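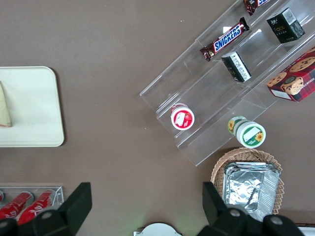 Padomthorpe, January

In the morning I arrived at the open day of Makris, a firm that makes trays, racks and small display furniture for kiosks and hotel lobbies. I had read about it in a newsletter and I asked for a place already before the holidays. We were a mixed group: shop owners, two students of interior design, and me, who runs a small snack corner in a guest house and is never content with how it looks.

Rowena Manalo received us at the door and gave each visitor a paper badge. She has worked at Makris since it was still in the old building by the river. The new building has 1,522 square meters on one floor, and she is proud that there are no stairs in it. First we walked through the cutting room, where it was too loud for questions, so we kept our questions for later and I forgot most of mine.

The part I came for was the room they call the counter room. It has brown tables, and on them the staff try out how goods can be set out for a customer who has little time. At the table where I stayed longest there was a big clear stepped rack, made of acrylic, placed diagonally and not straight along the side. Each step has a small raised lip at the front. A Snickers bar was lying on one of the upper steps, also at an angle, with the name easy to read. I had always put my bars standing up in a row, very tight, and now I think that is why people pull out three when they want one.

Near the rack was a black box with gold letters, and I could read the word "face" on it. In my guest house I would not have put such a box beside chocolate. Victor Tanui, who led the talk at this table, is not so strict. He said that in a lobby the guest looks for everything in one place, and a dark box with gold print makes a good end to a shelf. One of the shop owners did not agree, and they discussed it for a long time in a friendly way.

The soda interested me more. The red cans were lying on their sides in a clear container, and the white writing on them was facing up to the person who stands at the table. I asked if the cans do not roll. Mr. Tanui answered that the container must be chosen for the can, and a container that is one finger too wide is worse than no container. At home I have one that is too wide.

Beside it was an off-white tray with round corners and something beige folded on it, along the edge. This was my favorite thing of the whole visit, although it is so simple. The tray is from the series called Nirkine. It leaves a lot of free place, and I understood that I fill my own trays too much. Eldana Ejigu from the sales office told me that the series comes in 4 sizes and that the off-white is ordered most by hotels. I asked about cleaning, and she said a soft cloth and warm water with a little dish soap, nothing with sand in it. For the clear racks it is the same, and never paper towels, which make fine scratches.

At noon we had soup and bread in the canteen. I sat with Bok-nam Yeon, who owns two kiosks at a bus station and came with a notebook full of drawings. She already uses the smaller rack from the Bandine line. Her experience is that the lowest step sells best to children and the highest one sells to nobody under 1,000 years of age, as she put it, and we laughed. She moves her goods every 2 weeks and writes down what changes.

After lunch there was a short talk about delivery and spare parts. I must say it was less well prepared than the morning. The speaker had no samples with her, and the price list was still the one from last year. Soledad Doucet, who organizes the open days, promised to send the new one by mail. Mine came after some days, with one page missing, and she sent this page also when I wrote to her.

For those who want to go: the bus from the station stops before the gate, but the return bus is not frequent in the afternoon. Take a sweater for the cutting room. The visit is free, and you can buy trays with small faults at the exit. I bought a Nirkine in the second size, with a little mark under one corner, and it now stands next to the coffee machine in the guest house.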